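A morning at the Itcombe paper mill open day

The mill at Itcombe opens its doors to the public once a year, in May, and this was my first visit. Entry was free but you had to book a slot. Mine was for half past nine, and I was glad of it, as the car park was full by the time I left.

Visitors start in the old counting house on the Rudden side of the river, where you sign in and are given a sticker and a pair of foam earplugs. There was a short talk on the history of the site. Paper has been made there, with gaps, since 1737 according to the leaflet, at first from rags brought up by barge. 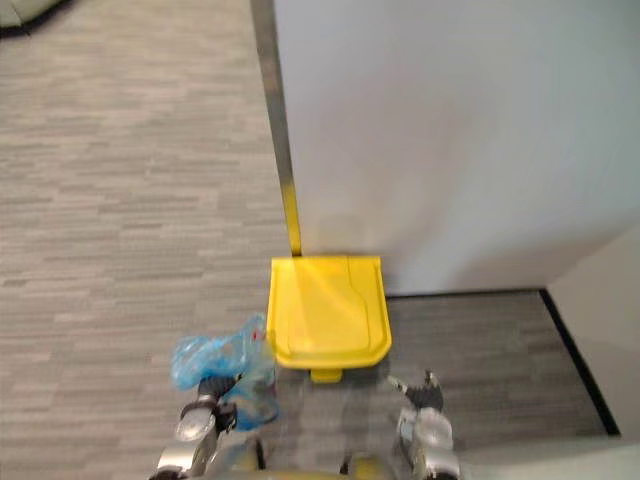 The tour proper took groups of 15 across the yard to the beater floor. Cotton fibre goes into a long oval tub with water and is worked for several hours until it looks like thin porridge. The smell is mild, a bit like wet washing. We were allowed to put a hand in.

Next came the vat room, where sheets are still formed by hand for one heavy grade called Verkulmont, sold mostly to printmakers. A good vat worker can form roughly 1000 sheets in a long shift, we were told, though nobody is asked to do that now.

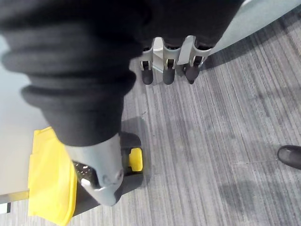
Can you buy paper on the day?
The mill shop stays open until four and sells offcuts by weight as well as full sheets. It takes cards, but the tea stall in the yard was cash only.

After the vats we saw the press and the drying loft. The loft is up two flights of steep stairs with a rope for a handrail - wear flat shoes. Sheets hang over cords in small batches, and the shutters along both walls are moved by hand depending on the weather. 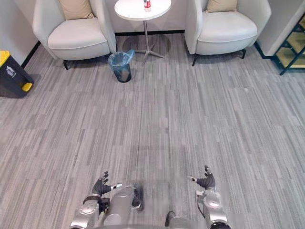

The last stop was the sorting room, where each sheet is held to the light and checked for knots and thin patches. Rejects go back to the beater. I bought a bag of offcuts and a pad of the lighter grade, then walked back along the river path, which was muddy near the weir. Booking for next year opens in March.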